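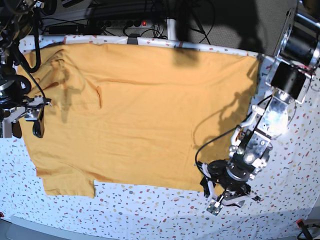 Loudness and playback level in live pop broadcasts
Speaker notes, Celton session, Sunday, 20 minutes plus questions

Slide 1. Title
Wait for the house lights. State the scope: vocal pop groups with backing tracks, live radio and streamed shows. Studio releases are out of scope. Questions at the end.

Slide 2. The problem
A group sings live over a track that already contains recorded vocals. The balance between the two is set at rehearsal, in an empty room. During the show the crowd gets into the open mics and the operator pulls them down. The track vocal does not move. Listeners at home hear mostly the track and write in to say the group was miming.
Pause. Most people in the room will have had this complaint.

Slide 3. Material
327 songs from the Bogale archive, all with separate stems for lead mics, backing track and audience mics. Every song has at least three singers. Songs with a missing stem were dropped before the count. Do not get drawn into licensing here. Refer people to the handout.

Slide 4. Method
Loudness was measured per stem, gated, over the length of each chorus. Choruses only. Verses have one singer at a time and the track vocal is usually muted there, so the comparison means little. The measuring tool is Nonus, run offline at default settings.
If asked about true peak: it was logged and is not used in this talk.

Slide 5. First result
Point to the left plot. The gap between live mic and track vocal is small in the first song of a set and grows through the set. Point to the right plot. Same sets, rehearsal recordings, no growth. The operators were the same on both.
Leave this slide up for a full breath. The axis labels are small on the projector. Read them out.

Slide 6. Audio clip A
Play the Ploltby clip, second chorus, broadcast mix. Then play the same chorus with the track vocal lowered 3 dB. No comment between the two. Check that the laptop output is at 100 percent and set level from the desk only.

Slide 7. What to change
Put the track vocal on its own fader. Many shows still deliver the track as a stereo pair, and then nothing can be done on the night.
Ask for the stems when the running order is agreed. By load-in it is too late.
Put audience mics on a separate group and keep them out of the vocal bus compressor.
Recheck the balance after the third song.

Slide 8. Limits
One archive, one house style of mixing. Choreography was not coded, so a dance break with weak breath support looks the same as a fader move. In-ear mixes were not recorded. A second archive would be needed before giving a target number, and the talk does not give one.

Slide 9. Audio clip B
Skip if past the 20 minute mark. Otherwise play the final chorus only and fade by hand.

Slide 10. Contact and handout
Handouts are by the door. Leave the slide up during questions. Repeat each question into the mic for the recording.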